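Moving a Housekeeping Crew to Shared Robot Work

Updated Aug 12, 2022

These steps are for shift leads at Allmont whose rooms are on the Hukier plan. Staff still decide what gets picked up. The machines take over the carrying.

1. Post the new shift sheet before the first day.
2. Give each person 2 paid practice hours with the hand-held grippers.
3. Practice on a bed with the comforter pushed back, with light items such as packaged food and clear plastic containers. Open the jaws wide before you reach.
4. Write down any item that needs a second try and give the list to Yi-an Ha.

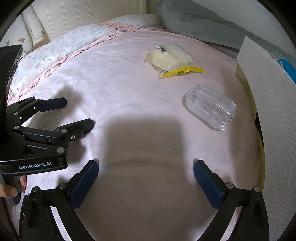 Who handles a guest's personal items under the new plan?

Room staff do, the same as before. Carts only take linens and trash, and job grades stay the same through June.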